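Droltelent Reading Room: Frequently Asked Questions
Home | Reading order | Film news | Art archive | FAQ
Last updated 30/05/2025

I get the same emails over and over (and I love them, please keep sending them!), so I've put my usual replies on one page. If you're new to the comic or you only heard of it when the film was announced, start at the top. Spoilers are kept to the section near the bottom.

What is Droltelent?

It's a science fiction comic set on a mining moon where the miners have been left behind by the company that hired them. It ran for 50 issues, plus the odd holiday special, and it's funny and sad and there's a great deal of soup in it. The main character is Gosen, a cook who ends up in charge of the air supply, which goes about as well as you'd think.

Do I have to read all of it before the film?

No! The film only covers the first six issues, and by the sound of it not all of those. If you have a free weekend I'd say read up to the end of the flood story and stop there, because after that it gets harder to stop and you'll be up until three like I was.

Where do I start, single issues or the big book?

The big book, if your wrists can take it. The complete edition is 1,182 pages and it weighs about as much as my cat. The paper is nicer and the colours have been fixed in the early chapters, where Gosen's coat used to switch between green and grey depending on who was colouring that month. The singles have the letters pages, though, and I'd never part with mine.

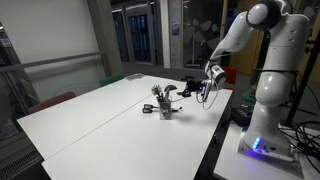 One warning about the big book: the holiday specials are all stuck at the back, out of order. My reading order page tells you where each one goes. The snow special belongs between issues 11 and 12, and I will argue with anyone about that.

Who is drawing the concept art for the film?

The name on nearly everything released so far is Réjean Bélanger, and I'm thrilled. His early paintings came out in February and they look like the comic felt to me when I was fifteen, all rust and lamplight and wet boots. They are very early pieces, so please don't write to me in a rage about the shape of the lift. The lift will change. The lift has probably changed four times already.

Why does MacBrayne look so different in those paintings?

This is my most-asked one by a mile. In the comic MacBrayne is a small, tidy man with a moustache and a clipboard. In the paintings he's enormous, he has a beard down to his belt and in one of them he's carrying a goat. I don't know why there's a goat. There's no goat in the comic. My own guess is that these were done before the script was settled, when MacBrayne and the ferryman from issue 5 were going to be rolled into one character. It's only a guess, so please don't quote it on the forum as fact (you know who you are).

Is the lost character really going to be in it?

You mean the Lamplighter, who was on the cover of issue 3 and never turned up inside. There's a figure with a long pole at the back of one of the paintings and everybody has decided it's her. I'd love it to be. It could also be a man with a mop. I've stared at it for longer than I'd like to admit and I go back and forth.

How long is the film?

The last I heard was 90 minutes, which made me happy. I'm tired of needing a sandwich halfway through the movies. A few readers are worried that's too short for the flood story, and fair enough, but the flood story is mostly people standing on tables and shouting.

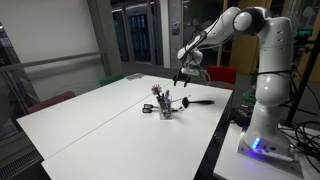
Robotic arm with its gripper over the far part of the table.

Will it be shown anywhere near me?

I don't have a list of theatres yet. I live in Jullville, where we have one screen and a popcorn machine that trips the breaker, so believe me, I'm asking the same thing. As soon as dates are out I'll put them on the film news page. Please don't email to ask if I've heard anything. If I've heard anything I will be unbearable about it.

SPOILERS FROM HERE

Does Gosen die at the end?

Depends how you read the last page. I think the kettle is the clue. Somebody had to fill it! My brother thinks I'm kidding myself, and we've agreed not to discuss it at dinner.

Will they keep the ending of issue 6?

I can't see how they could leave it out, when the whole first act leads up to that door. One painting shows a door in about the right place, with the right yellow stripe on it, so I'm hopeful. If they open it and there's a monster behind it I'm going to write a very long post.

END OF SPOILERS

Can I send you my fan art?

Yes please! The address is on the contact page. Tell me the name you'd like beside it and whether you're fine with it going in the art archive. I'm slow, so give me a couple of weeks before you nudge me. I shrink everything a bit so the page will load on my mother's tablet.

Can I use your reading order on my own site?

Go ahead, just link back. And if you move the snow special, take my name off it.

I found a mistake.

Very likely. Send me the page and the issue number and I'll fix it when I'm home from work. The typo in "ferryman" on the characters page has been reported and I'm getting to it.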